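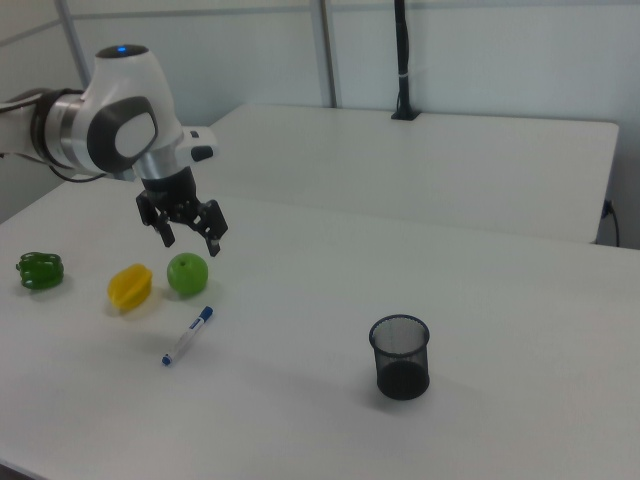
Maçã verde sobre a mesa branca: a fruta é a estrela da temporada em Plindcombe.

Plindcombe abre pomar comunitário e já tem fila para a primeira colheita

Quem passou na terça-feira pela antiga pedreira de Plindcombe mal reconheceu o lugar. O terreno que ficou anos tomado pelo mato tem agora 1900 macieiras plantadas em fileiras, um caminho de cascalho que desce até o riacho e um portão azul que, por enquanto, range bastante. E tinha gente, muita gente! Famílias inteiras chegaram antes das 10 da manhã, com cestos, botas e cachorros, para a abertura do maior pomar comunitário da região.

A ideia nasceu há dois invernos, quando a agrônoma Tassanee Nakpan começou a catalogar as macieiras velhas que ainda resistiam nos quintais da vila. Encontrou variedades que os viveiros já não vendem, entre elas a Torton, uma maçã verde de casca grossa e polpa bem ácida, que os moradores mais antigos lembram das tortas de infância. Os enxertos tirados dessas árvores formam hoje quase metade do pomar.

"Eu esperava achar duas ou três árvores interessantes e voltei para casa com o caderno cheio", contou Tassanee, ainda com terra nas mãos. "Tem uma Torton atrás da padaria que dá fruto todo ano, sem poda, sem nada. É uma árvore teimosa e eu adoro ela."

A maior parte das mudas ainda é jovem e vai levar algum tempo para produzir de verdade. Mas as fileiras mais próximas da estrada Dunleavy, transplantadas já crescidas, estão carregadas, e são elas que garantem a colheita deste ano. Cada morador inscrito pode levar 2 quilos por visita. O restante segue para a cozinha da escola, que prepara compota, e para a prensa de suco montada no galpão ao lado da entrada.

A prensa, aliás, foi a sensação do dia. Pranab Ranasinghe, professor de ciências aposentado, passou a manhã girando a manivela e explicando às crianças por que o suco escurece tão depressa em contato com o ar (a resposta envolve enzimas, e ele tem uma versão curta e uma bem comprida). A mistura de Torton com uma maçã vermelha mais doce acabou antes do almoço. Quem provou voltou para a fila - e quem não provou prometeu chegar mais cedo da próxima vez.

O projeto custou menos do que o previsto, em boa parte graças às 4000 estacas de castanheiro doadas pela serraria Drovent, usadas na cerca e como tutores para as mudas. Falta ainda instalar a irrigação na parte alta do terreno, onde o solo é raso e seca rápido. Até lá, a rega é feita com regadores, em turnos, no fim da tarde.

Em dezembro, com as árvores em repouso, começam as oficinas de poda e enxertia. São gratuitas, duram uma manhã e não exigem experiência. Tassanee pede que os participantes levem luvas e, quem tiver, uma tesoura de poda bem afiada. Quem possui uma macieira antiga no quintal também pode levar um ramo e alguns frutos para identificação - ela ainda procura três variedades citadas em registros da vila e que até agora não apareceram.

O pomar abre todos os dias, das 10 da manhã até o pôr do sol. As inscrições para a colheita são feitas no próprio galpão.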